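Kitchen cloth trial - people wanted

Most "miracle" cloths are ordinary cloths with better packaging. Fellen wants sceptical households to test the Drernik range in September.

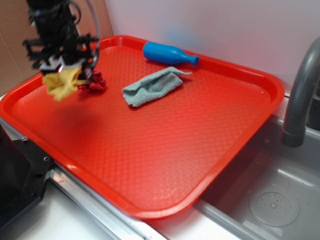

What you'd do

Wipe, rinse, wring and complain in writing for 2 weeks.

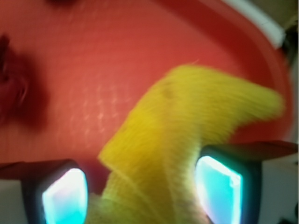 Is it paid?
$77 at the end, whatever your verdict.

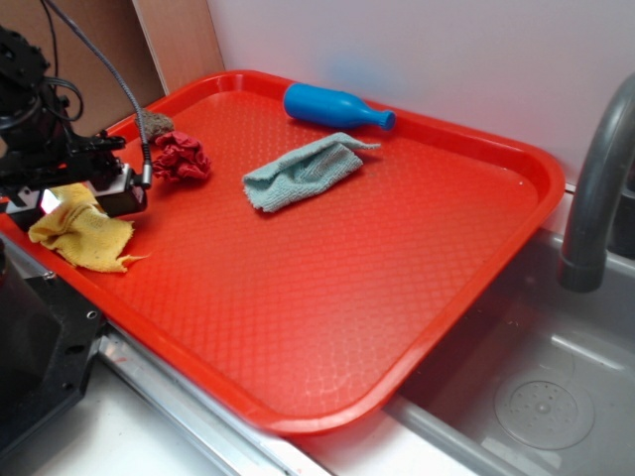

We don't trust colour coding yet. Tell us whether a red cloth gets overlooked on a red tray - we suspect so.

Apply through Fellen, quoting 373.

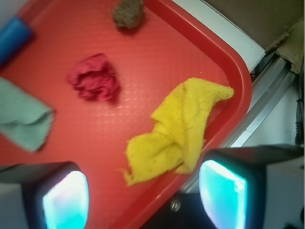 Fans of the range needn't apply.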